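Renewing the lease or moving: where we ended up

Our lease on the apartment in Dovgate runs out at the end of May, and the renewal letter came in February. The landlord, a company called Bilgate, wanted $655 a year more than we pay now, spread over the twelve months. That works out to a little under $55 a month. It isn't a shocking increase, but it was the third in a row, so we decided to look around before signing.

I made a spreadsheet. The first column was rent, and the second was everything that gets added to rent, which turned out to be the longer list. One building near the Irker stop advertised a lower rent than ours and then charged separately for trash pickup, parking, a package locker and something called an amenity fee. The amenity was a gym with a treadmill and a bench. Once I added it all up, the place cost more than our renewal.

We looked at four apartments over two weekends. The best was a second-floor unit on Chung Street with good windows and a real pantry. The agent, Heriberto Tello, was straightforward with us and answered everything I asked, including what the last tenants paid for heat. It has electric baseboards and the winter bills were high. He also told us the owner would be replacing the roof in the summer, which would mean a few weeks of noise. I work from home most days, so that counted against it.

The other cost was moving itself. We got one quote from a moving company for $1000, with a two-hour minimum and a charge for the stairs. We could do it cheaper with a rented truck, but the last time we did that I hurt my back and we scraped a door frame. Then there is the overlap. Chung Street wanted us in by the 15th, so we would have paid half a month on both places.

My friend Celina Sobczak has rented in this neighborhood longer than I have and suggested writing to Bilgate before deciding. I hadn't thought of a large company as someone you could bargain with. She said to keep the letter short, mention that we have always paid on time, list two or three comparable apartments with their rents, and ask for one specific thing. We asked for the same rent with an 18-month lease.

They wrote back six days later. They wouldn't hold the rent flat, but they offered to cut the increase in half if we signed for 18 months, and to replace the kitchen faucet, which has dripped since we moved in. I asked for the faucet part in writing and they added it to the lease as a separate line.
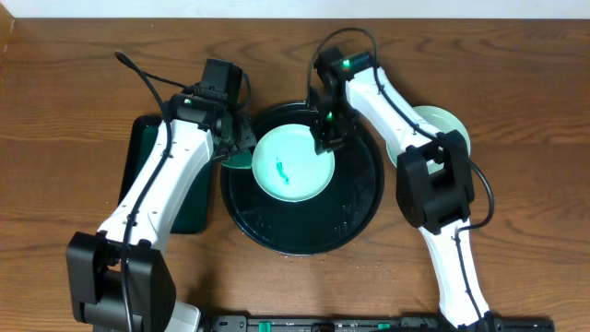 Is it worth asking for a lower increase if you already plan to stay?

Ask anyway, before you sign, and put it in an email so there is a record. The worst we expected was a polite refusal at the original price, and we would have signed at that price.

A few notes for anyone doing the same thing. Check how much notice your lease requires, since ours was 60 days and I had remembered it as 30. Read the section on breaking the lease early if you're agreeing to a longer term. Ours costs two months' rent, and we talked about that for an evening before we said yes.

We signed last week. The faucet is supposed to be done before the new term starts, and I still need to update the renter's insurance with the new lease dates.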